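Workplace Automation List > Cleaning and Facilities

From: Bezawit Degefa
Date: Saturday, February 4, 2023
Subject: Re: grippers and the table-clearing work

Lamisi Nartey wrote:
> Sulemana wants the crew on hand-held grippers for clearing tables
> until the arms are ready. Has anyone been through this? Does it
> change the pay or only the work?

Lamisi,

We started at Pletdale in December, so I can speak to the first part. It changes the work more than I expected. Clearing a table by hand is quick and you don't think about it. With a gripper in each hand you pick up one thing at a time, and soft wrappers are harder than cups. The old sheet allowed 4 minutes a table. Ask for that to be dropped before you start - ours was, but only after people complained.
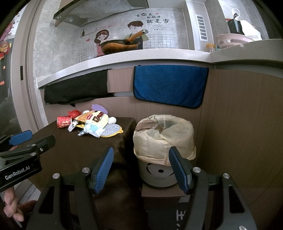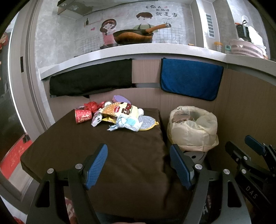 Table clearing with the blue-padded grippers, trash bin to the right of the table.

On pay, we kept the hourly rate and got 154 dollars a month on top for the gripper shifts. Lutex first offered a rate per table and we turned it down. Wrists are the other issue. Tisa has us swap tasks every hour, and I would get that in writing.

What I can't tell you is what happens to the hours once the arms arrive. We have asked twice and have no answer.

Bezawit

2 replies | 0 shares
Filed under: Automation, Pay and Hours
Contact the list owner | Back to top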